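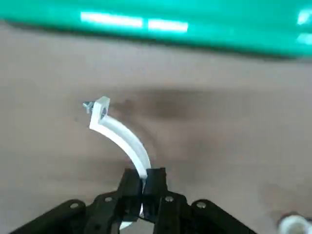
Figure 1. Curved bracket with the bolt and nut fitted through the head.

Pipe Clip Sets for Training Benches: Design, Sorting and Storage

Student project report, Building Services Program
Hikgate Technical College, Reno
Submitted 25/01/2025

1. Background

The Building Services Program runs its first-year pipework course on benches in the Ivanyshyn Building. Each bench has a short run of pipe which students assemble, fix to a backboard, take down and return to stores. The run is held by two-part clips. A clip consists of two curved halves that close around the pipe and are fastened with a small bolt and nut.

Over several years the stock of clips has become mixed. Halves have been returned without their partners, bolts have been put back in the wrong drawer, and clips of two sizes have been stored together. The stores inventory completed in October listed 3,653 small parts in the pipework section, and the clips were the group with the most entries marked "incomplete." Students on the first-year course lose time at the start of each session looking for a matching half.

The program asked the project group to propose a remedy that could be carried out with existing furniture and a small materials budget. The group was also asked to look at the shape of the clip itself, as the college makes its own replacement parts in white plastic.

2. Aims

The project had two aims. The first was to define what a complete clip set contains and to write this down in a form that stores staff and students can both use. The second was to lay out a sorting table on which returned parts can be checked and put back into sets within the last few minutes of a session.

The group did not consider the strength of the clips under load. The benches carry no water and the clips support only the weight of the pipe.

3. The parts

3.1 Clip halves

Each half is a thin, curved piece. The ends are shaped to meet the ends of the partner half, and one end has a hole for the bolt. Two sizes are held in stores. The difference between them is clear when they are side by side and easy to miss when only one is in the hand, and most of the mixing found in the inventory comes from this.

The group considered marking the sizes with colored paint. A test on 18 halves showed that the paint came away at the edges after the parts had been handled and stored together for two weeks. A raised mark molded into the part was preferred. The drawing for new parts now has a single raised dot on the inside of the small size and two on the large. Existing stock will be used until it is worn out and will be sorted against a gauge board.

3.2 Bolts and nuts

The bolts are short, with a hexagonal nut. Under the old arrangement they were kept apart from the clips in a drawer shared with the electrical section. The group recommends that the bolt be left in the hole of its own half at all times, with the nut run on by a few turns. A half stored in this way can be picked up and counted as one item, and the loss of a nut is noticed at the moment of return.

Some staff were concerned that a bolt left in place would catch on other parts in the drawer. This was tried with 17 halves in a shallow drawer and did catch when the drawer was filled above one layer. The storage proposal in section 5 limits each compartment to a single layer for this reason.

3.3 Fittings

Pipe fittings are returned at the same time as the clips. They were outside the original request, but they share the table and tend to roll, so the layout has to allow for them. The group agreed to leave them loose on the table surface until the clips have been dealt with. They then go into their own drawer, which was already in good order and has not been changed.

4. The sorting table

4.1 Layout

The table chosen is the wide one at the end of the workshop, which has a brown surface. White parts are easy to find on it, and even a small offcut or chip of plastic stands out. A gray table nearer the door was tried first and given up; the light from the windows falls across it and the white parts were hard to pick out in the afternoon.

Two trays of the same pattern are used. The red tray receives halves that are waiting for a partner. The green tray receives closed, complete clips. Parts that have not yet been looked at stay on the table surface. The trays have a raised rim, which keeps bolts from rolling off, and rounded inside corners, so that small parts can be swept out with a finger.

The trays may stand in either order and at any angle that suits the person working. An early version of the instructions fixed their position with tape. Left-handed students found the fixed position awkward and the tape was removed.

4.2 Procedure

The written procedure kept at the table reads as follows.

Put all returned parts on the table. Do not put anything straight into a tray.

Take one half. Check the size against the gauge board. If there is a half of the same size in the red tray, take it out and close the two together with the bolt. Place the closed clip in the green tray.

If there is no match, place the half in the red tray with its bolt in the hole.

When no clip parts are left on the table, put the fittings away. Empty the green tray into the drawer. Write the number of halves left in the red tray on the card and sign it.

The rule against putting parts straight into a tray was added after the first trial session. Students who were in a hurry had emptied their boxes into the red tray, and it then had to be turned out and started again. 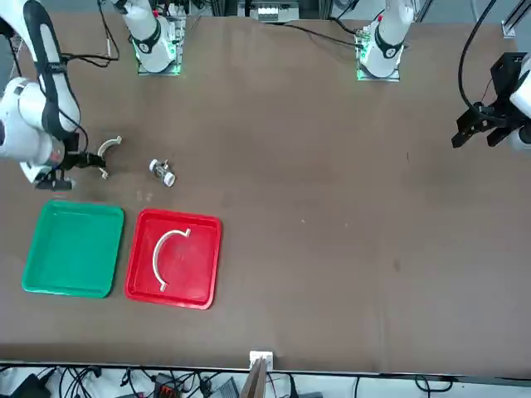 Vratislav Hájek, commenting on the draft of this section, wrote that the procedure relied too much on the red tray being nearly empty at the start. If a large number of single halves were left over from one session, he argued, the next group would spend longer searching the tray than they had previously spent searching the drawer. He suggested that the two sizes be kept apart within the red tray or that a limit be set on what may be left there overnight.

The group accepted the second suggestion. Single halves of the large size are now moved at the end of the week to a labeled box in stores, and the red tray begins each Monday with nothing in it. Dividing the tray was tried with a strip of card, which shifted whenever the tray was moved. A fixed divider could be made, but the tray would then be less useful for other work, and the workshop has few of them.

4.3 Trial sessions

The procedure was tried in 19 sessions with first-year students. The group recorded whether the table was clear at the end of the session and whether the card had been filled in. The table was clear at the end of 17 of them. In the remaining two, the session had overrun and the parts were left on the table for the following class to sort.

The card was completed less reliably. Several students signed it without entering a number. The wording has been changed so that the box for the number comes before the box for the signature, and a line has been added stating that zero must be written as a figure.

Students were also asked for comments. The most frequent was that the gauge board should be within reach of the trays. It had been hung on the wall behind the table, where shorter students had to lean across the work to use it. The board now lies flat at the table edge.

5. Storage

Complete clips are kept in two shallow drawers supplied by Cokcombe, one for each size. The drawers fit the existing cabinet and needed no alteration to the runners. Each is divided into compartments that take one layer of closed clips. The label on the front carries an outline of the clip at full size, so that a part can be held against it if there is any doubt.

The outline was drawn by tracing a clip half by hand. Tracing gave better results than printing from the drawing file, as the office printer reduces the page slightly and the outline came out too small. Whoever replaces the labels should check them against a real part before they are fixed to the drawer.

A clip is stored with its open side facing the front of the compartment wherever the parts are held as single halves. This applies to the box for large halves in stores and to any small halves that are waiting
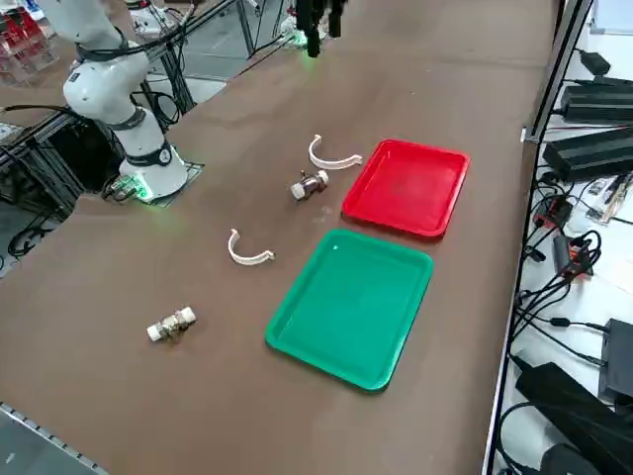 for a partner at the end of term, when the red tray is cleared completely. Stacked in this direction, the halves sit inside one another and the hooked ends do not tangle. Stores staff have asked for the same arrangement to be used for the spare stock, and the instruction has been copied onto the lid of that box.

6. Cost

The project used the existing table and trays. The purchases were the two drawers, the card for the labels and a sheet of thin board for the gauge. The full list with receipts is in Appendix B. The spend was within the sum allowed, and the balance has been returned to the program.

7. Recommendations

The group recommends that the procedure be adopted for all first-year pipework sessions from the start of the coming term, and that one set of spare bolts and nuts be kept at the sorting table, separate from the electrical section.

New clip halves should be made only to the revised drawing. The earlier drawing, without the raised dots, should be withdrawn from the shared folder. It was still being used in October, and a batch of unmarked halves has entered stock as a result. These have been placed in the labeled box and will be the first to be issued.

The group further recommends that the inventory of the pipework section be repeated after one full term, using the same list headings, so that the number of incomplete entries can be compared with the earlier figure.

Appendix A: Procedure card, final wording
Appendix B: Purchases and receipts
Appendix C: Drawings of the small and large clip halves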